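How to Freshen Up a Tray of Play Vegetables

If your pretend carrots have gone dull and dusty since February (ours always do!), set aside 20 minutes and a soft cloth. Lift everything out first and wipe each piece with barely damp cloth, going gently over any paper leaves.

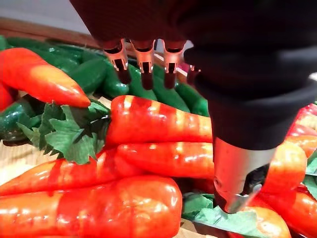
Let it all dry on a towel, then lay the carrots back in snugly, tips facing whichever way you like, and tuck the greens in last so they fluff up nicely. A wooden rim only needs a dry wipe.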